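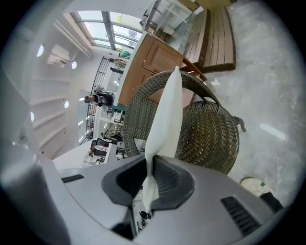 **Call for participants: household handling sessions with hand-held grippers**

Gulent is looking for 14 adults to take part in a working group on good practice for hand-held gripper recording. The group will try out a draft set of rules, mark up what doesn't hold in use, and help write the version our collection sites will follow from October.

No background in robotics is needed. We do need people who are used to following written procedures and who will say so when a procedure is unclear. People who have worked in laundry, kitchen, warehouse, lab or care jobs tend to do well at this.

## What you will do

Each participant attends 4 sessions of 3 hours. In a session you carry out short tasks with the gripper in one hand: picking up cloths and other soft items, moving them between a chair and a counter, putting things away on shelves. You work from a task card. After each block you stop and fill in a comment sheet on the rules you were asked to follow.

The draft has 43 rules. You won't test all of them. Most sessions cover one of these areas:

- Grip and release of soft items, including how far to close the pads and what to do if an item slips
- Consent and notice for other people in the room during recording
- Clearing screens, papers and personal items from view before a take
- Rest breaks, hand changes and when to stop
- Labeling a failed attempt (the current wording is disputed, and we want it tested hard)
- Cleaning and checking the tool between users

The last session is a group meeting. Toshio Sakamoto will go through the comments rule by rule, and participants vote on wording. Votes are advisory, but any rule the group rejects has to be rewritten or defended in writing before it goes out.

## Conditions

Participants must:

- be 18 or older
- be able to hold and squeeze a hand tool for short periods without pain
- read and write English well enough to complete the comment sheets
- attend the first and last sessions in person

Left-handed people are encouraged to apply. The first draft was written almost entirely by right-handed staff, and it shows in the section on hand changes.

You may not take part if you currently work for Gulent, or for Flornetico, which supplies our task cards. Former employees can apply but should say so in the form.

## Recording and your data

The gripper carries a camera. It records the objects, the room and sometimes people nearby. We don't record sound. Everyone who may come into view is told beforehand and signs the same notice you do. You can ask for a take to be deleted on the day without giving a reason. After that, send the request in writing with your session number, and it will be dealt with before the recordings are passed to anyone outside the project.

Comment sheets are kept under a participant number. Names appear in the published rules only if you ask to be credited.

## Pay

Sessions are paid at a flat rate, stated in the participant agreement. You receive the full amount for a session even if you stop early. Local travel is refunded with a receipt. Lunch isn't provided, but there is a kitchen.

## Where

All sessions are held at the Okabe building. The main work area is upstairs. If you need step-free access, put that on the form and we will confirm arrangements before you accept a place.

## How to apply

Ask the front desk at Okabe for form G-3, or request it by mail. Include a short note, half a page at most, on a written procedure you have had to follow at work and one thing you would have changed about it. A résumé isn't required.

Applications close Sat 14 September. Places are offered in writing, and the agreement and the full draft rules are sent with the offer so you can read both before you decide.

Questions about the sessions or the form go to Chie Kamata, participant coordinator. Questions about the rules themselves go to Toshio Sakamoto.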